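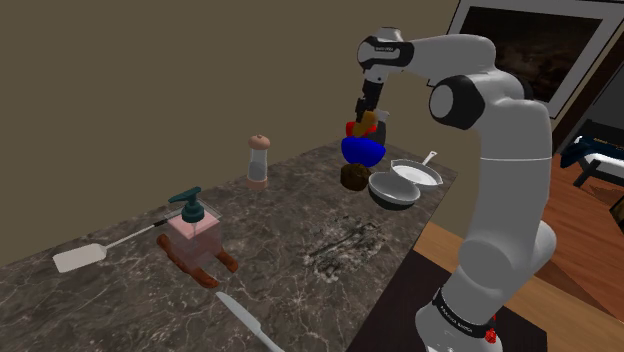 quietpixel wrote:
Wait, so the free game this month is only free until Sunday? I claimed Surnville the minute it went up and never even looked at the fine print. If I already added it to my library, do I keep it or does it vanish too?

mossback40 wrote:
You keep it as long as your membership is active. Sunday is only the cutoff for adding it. You don't have to download it by then either, just hit the button so it shows up in your list. I do mine from the phone app while the coffee's brewing.

quietpixel wrote:
Phew, thanks. My drive is stuffed, so I was about to start deleting things!

tannerbox wrote:
Can we talk about whether it's any good though? I put two evenings into Surnville and I'm not feeling it. The town looks great, the music is lovely (that little accordion tune at the docks!), but the puzzles are all "carry this thing to that door." I liked Bulen a lot more last month and everybody here trashed it.

mossback40 wrote:
Bulen was trashed for good reason. It crashed on me every time I opened the map.

tannerbox wrote:
Patched. Go try it again, it runs fine on my handheld now.

lampshade_larry wrote:
I'm with tanner on Bulen but not on Surnville. How far did you get? Once you're past the mill and get the second lantern, the rooms start using both of them at once and it's a whole different game. I was up till 2 a.m. on the clock tower. My only real gripe is the save system. It saves when you sleep at the inn and that's it, so I lost the entire cistern section when my battery died.

tannerbox wrote:
I'm AT the mill. A game shouldn't take two evenings to get going, sorry.

quietpixel wrote:
Does it do cross-save? I'd want to start on the TV and carry on in bed.

lampshade_larry wrote:
It does, but you have to upload by hand from the pause menu. Third option down. I forget half the time and then I'm annoyed at myself all day at work.

mossback40 wrote:
Trophy people: there are 31, and one of them is for finding all 40 postcards. You can miss postcards. The one in the school attic is gone for good after the flood, so grab it early. Ask me how I know.

dovetail88 wrote:
Anybody heard what's coming next month? I saw a post claiming it's Uniyal plus something from the Meto folks, but it was a screenshot of a screenshot so who knows. I'd be thrilled with Uniyal, it's been on my wishlist forever and never drops below full price.

tannerbox wrote:
I bought Uniyal last week, so yeah, it's definitely going to be free.

dovetail88 wrote:
Ha! Thank you for your sacrifice. Is it worth playing with one person or do you need a buddy?

tannerbox wrote:
Solo is fine up to the ice levels. After that the computer partner keeps walking off ledges and you'll want a human. My best solo score is 1,445 and I'm stuck there.

quietpixel wrote:
OK, just started Surnville and the dock song is already in my head. Where's the inn? I don't want to lose my progress like larry did.

lampshade_larry wrote:
Up the hill past the bakery, green door. Talk to the lady twice.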